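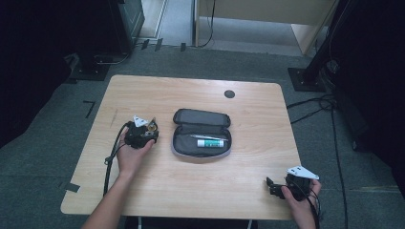 Pencil case packing with handheld grippers: how much variety is enough?

gripperkam
Posted 22/04/2024

Hi all, Kamonchanok Tanasarn, long-time reader, mostly posting in the soldering section until now. I've been collecting two-handed demos for a small policy and the task is a pencil case: stuff goes in, stuff comes out, zip it if you're brave. I have 318 clean episodes so far and I'm wondering if I should keep going on the same setup or start messing with it. Same table, same case, same spot every time. My training run does fine on loss but I don't trust it one bit. What do people here do?

pinum_fan
Stop right now and change something! I did 3,000 episodes of a cup task on one table with one cup and the thing fell apart when I swapped the tablecloth. I still get annoyed thinking about it.

brernberg_bob
Going to disagree with pinum_fan a little. If you mix everything up too early you never find out whether the basic grasp is any good. I'd get one setup working on the real arm first, even badly, and then spread out. Are you seeing good grasps on the thin stuff? Pens killed me. My pads kept pushing them away across the table.

gripperkam
Pens are my problem child too, yes. I've settled on coming in with the jaws wide and only closing once I'm square to the thing, and it's made my demos slower but a lot cleaner. With a slim pen like the silvery one there, you want it sitting in the middle of the gap before either foam pad touches, otherwise one side gets there first and it rolls. The glue stick is easy by comparison (fat, short, nice bright green label for the camera to find). I do worry that the policy is just learning "go to the green thing" though.
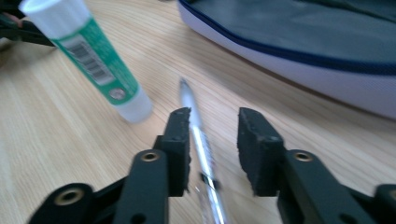
Pad wear is the other thing I wanted to ask about. I've been putting off changing my foam because I hate having half a dataset on old pads and half on new ones. You can see the chips along the edges, and the surface is pretty pitted. Would you swap now, or finish the batch?

sitthichai_lab
Swap now. Old and new pads in the same set is fine, it's free variety. I change mine every 16 sessions and have never had a policy care.

brernberg_bob
Never had a policy care that you know of :) Mine did. Worn foam grips differently and you squeeze harder without noticing, so the widths drift. Tag the episodes by pad set at least.

sitthichai_lab
Tagging costs nothing, sure. I just wouldn't hold up collection over it.

pinum_fan
About the green thing: get three or four other glue sticks in other colors and rotate them. And move the case! Turn it, slide it to a corner, start with the lid on the near side for a change. You don't need a new room for any of this.

rutex_user
Does anybody throw out the slow demos? I used to trim the pauses and the motion got jumpy. Now I leave them in unless I've stopped to scratch my nose.

gripperkam
I keep the slow ones, toss the fumbles. OK so here's the plan: new foam, pad tags, 4 case positions, and I'll borrow glue sticks from my niece's school bag. Bob, I'll do a quick test on the arm before the big batch so you can't say I skipped it.

brernberg_bob
Good. Post the failures too please, those are the ones I read.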